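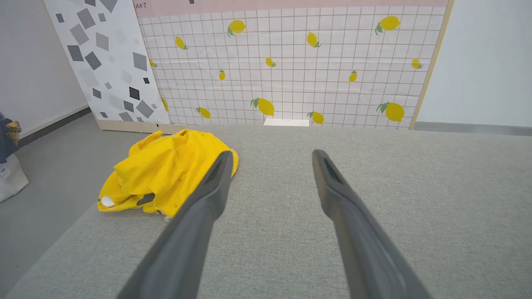

Figure 4. Yellow cloth on gray woven fabric.

Section 4: Cleaning and care of the fabric panels

Applies to the Pludirow 40 and Pludirow 41 room dividers with fabric panels. For the hard-panel version, see the separate sheet that came in the box.

Panels pick up dust and skin oils over time, mostly along the top rail and at hand height. A light cleaning once a month keeps them looking even. A full cleaning twice a year is enough in most rooms. Kitchens and entryways may need it more often.

4.1 What you need

- A vacuum with a soft brush attachment
- Two clean, lint-free cloths
- A bowl of lukewarm water
- Mild dish soap with no bleach or dye
- The flat panel key (supplied, taped inside the foot cover)

Wash new colored cloths by themselves before you use them on a panel. Some give off dye the first time they get damp.

4.2 Monthly cleaning

1. Lock both foot brakes. Push the divider gently from the side to check that it does not roll.
2. Set the vacuum to its lowest suction.
3. Start at the top rail and work down in straight strokes, with the weave. Do not scrub in circles.
4. Go over the seam next to each upright twice. Dust collects there first.
5. Wipe the uprights and the crossbar with a dry cloth.

Note: Do not use a lint roller. The adhesive leaves a film that attracts more dirt, and the film does not come off with soap.

4.3 Removing a panel

Panels can be cleaned in place, but a full cleaning is easier with the panel lying flat on a table. You will need a clear surface at least as long as the panel.

1. Lock the foot brakes.
2. Insert the panel key into the slot under the lower crossbar and turn it a quarter turn to the left. The catch will click.
3. Hold the panel by both sides and lift it straight up until the lower pins clear the crossbar.
4. Swing the bottom edge toward you and lower the panel out of the top channel.
5. Lay the panel flat with the stitched side down.

CAUTION: The panel is heavier at the top than at the bottom. On the Pludirow 41, have a second person hold the top edge during steps 3 and 4.

CAUTION: Do not leave the divider standing with the middle panel removed. It can fold without warning and pinch fingers at the hinge. Fold it closed and lean it against a wall until you are ready to put the panel back.

4.4 Full cleaning

1. Vacuum both sides as described in 4.2.
2. Add a few drops of dish soap to the bowl of water and stir.
3. Dip the first cloth, then wring it out until it no longer drips.
4. Test on a hidden spot, such as the lower hem. Wait until the spot is dry and check for a color change before going on.
5. Wipe the whole panel from one side to the other. Cleaning only part of it can leave a visible edge.
6. Rinse the cloth, wring it out and wipe again to remove the soap.
7. Blot with the second cloth. Press and lift - do not rub.
8. Leave the panel flat to dry overnight. Keep it away from heaters and direct sun.

The fabric can shrink if it is soaked. Never put a panel under running water or in a washing machine.

4.5 Spots and stains

Coffee, tea, juice: blot right away with a dry cloth, then follow 4.4 from step 2.

Grease: cover the spot with cornstarch, wait an hour, vacuum, and repeat if needed.

Ink: do not use alcohol or hairspray. Both dissolve the backing. Order a replacement panel (part 1297) if the mark can't be lived with.

Candle wax: let it harden, lift it off with the edge of a plastic card, then treat what is left as grease.

4.6 Refitting the panel

1. Check that the fabric is fully dry, including the hems.
2. Slide the top edge into the upper channel at a slight angle.
3. Bring the bottom edge in and lower the pins into the crossbar.
4. Turn the key a quarter turn to the right until the catch clicks.
5. Pull lightly on the lower edge. The panel should not move.

If the catch does not click, the pins are usually sitting on the rim of the hole. Lift the panel slightly, shift it sideways and lower it again. Do not force the key. For replacement catches, see the parts list on page 114.

Text revised 26 September 2018 by Kyriaki Gkikas, Selier product documentation.

Comments (4)

ganitz_home
Cornstarch worked on salad oil. Took two rounds. The key was not taped in the foot cover on ours, it was in the bag with the screws.

M. Nanayakkara
Can the 40 panels be used in the 41 frame? I have one spare from an old divider.

Selier Support
@M. Nanayakkara - no, the pins are spaced differently. The keys are the same for both.

dottie
Step 5 in the full cleaning is right, I only did the middle and now there's a ring. Going to redo the whole thing this weekend

Contact | Parts and service | © Selier. All rights reserved. | Back to top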